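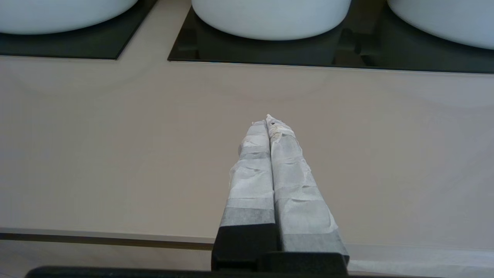 Doigts fermés, habillage papier, vue de la caméra de poignet. Plan de travail beige, vasques blanches au fond.

Zollero - kit d'habillage pour pinces parallèles
Marque : Wudum
Catégorie : préhension, consommables et accessoires
Disponibilité : sur commande

Zollero est un kit pour recouvrir les doigts d'une pince parallèle d'un ruban papier en couches superposées. Il accompagne une méthode d'apprentissage par démonstration, Sistent, dont Wudum reprend les résultats dans sa documentation. Nous le vendons parce que des laboratoires nous le demandent. Nous avons aussi lu le rapport d'essai, et la fiche qui suit en tient compte.

Contenu du kit
- ruban papier blanc-gris, 2 rouleaux
- gabarit de pose
- notice et accès au protocole Sistent

Ce que la méthode annonce
Selon Wudum, une politique apprise avec des doigts habillés se transférerait mieux d'une pince à l'autre, l'aspect des doigts dans l'image de poignet devenant plus uniforme. Le jeu de données du rapport compte 400 démonstrations, enregistrées autour de vasques et de plans de toilette. L'évaluation porte sur 170 essais.

Nos réserves
L'uniformité visuelle nous laisse perplexes. Sur la photo de cette page, le doigt droit paraît un peu plus clair et son ruban moins tendu, avec des plis en diagonale ; le gauche porte une bande plus sombre à mi-hauteur. Près des pointes, le papier est légèrement déchiré et ramassé. Si l'apparence des doigts est bien la variable que l'on prétend maîtriser, il faudrait au moins publier l'écart entre deux poses du même opérateur. Le rapport n'en dit rien.

Autre question, plus gênante : le ruban change à la fois l'image et le frottement. Le rapport attribue tout le gain à l'image. Il manque une condition de contrôle avec un revêtement de même adhérence mais d'une autre couleur, et tant qu'elle manque, l'explication reste une hypothèse - plausible, sans plus.

Les vasques blanches sur panneaux noirs brillants offrent un fort contraste. Un bon score dans ces conditions ne préjuge pas de celui qu'on obtiendrait avec une céramique grise sur un plan gris. Wudum parle de « robustesse au décor » ; nous avons retiré l'expression de notre fiche.

Comparaison avec Bright
Bright est la gaine moulée de la même marque. Elle se pose plus vite et varie moins d'un exemplaire à l'autre, mais coûte plus cher et impose une géométrie de doigt précise. Pour reproduire les chiffres du rapport, prenez Zollero. Pour une étude dont l'habillage n'est pas le sujet, Bright nous semble préférable.

Pose et entretien
Enrouler de la base vers la pointe en laissant libre le support noir du doigt. Vérifier que les deux pointes se touchent encore à la fermeture. Refaire l'étalonnage d'ouverture après chaque pose. Noter dans le journal d'essai tout changement de ruban : les séries enregistrées avant et après ne devraient pas être mélangées sans le signaler.

Garantie
Gabarit : 2 ans. Ruban : aucune.
Retours acceptés pour les rouleaux non entamés.

Fiche mise à jour le 2024-07-07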